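Home | Lists | Archive | Search | Log in

Skurnutcombe Kitchen List
Re: cups for the bench, again
Wed 19 December
Share (2) | 5 comments

On the tea bench, Nneka Dauda wrote:
> Are we keeping the paper cups or not? I went looking
> for the bowl last week and found it full of bottle caps.
> If the coloured cups are for sorting, please say which
> is for what, and I'll stop putting mine in the wrong one.

We're keeping them. The yellow cup is for the small bottles, caps up, so you can grab one without tipping the lot over. The grey one is for stirrers once Endero sends the next box. Cans don't go in either - the red ones stay on the table until someone takes them to the recycling. The white bowl is for fruit and nothing else.

All on the white table:
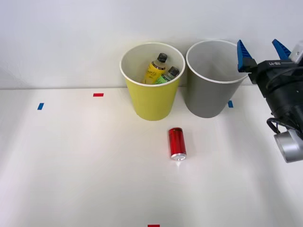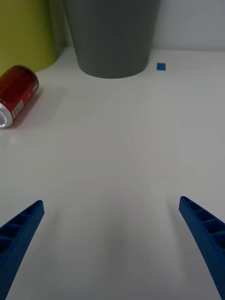
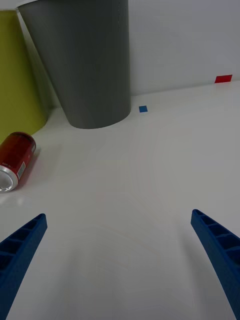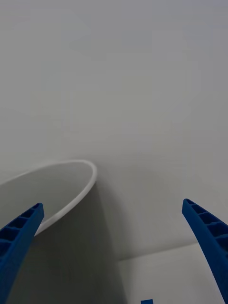 Chiamaka Idahosa wrote back that she'd sooner have the cups in the cupboard overnight. Paper goes soft at the base if the table has been wiped down and not dried, and she has thrown out two that way since the winter. She would also like the bottles stood up straight, as the lids on the last lot weren't done up properly and the cupboard shelf is still sticky.

Fair enough on the lids. I'll check them when I refill on Friday. I don't mind the cupboard either, but it has to be the left-hand one - the right is full of Amadi's baking trays until February and he has asked us not to shift them.

The last carton of cups cost $16 and there's most of a sleeve left, so please don't buy more yet. If you finish the sleeve, write it on the sheet inside the cupboard door.

Nneka, the bottle caps are in a jar beside the sink now.

Recent on this list
Dishwasher salt, where is it kept
Kettle descaling - who has the powder
Gusik order, 59 tea towels
Fridge shelf labels
Lost: blue lunch tin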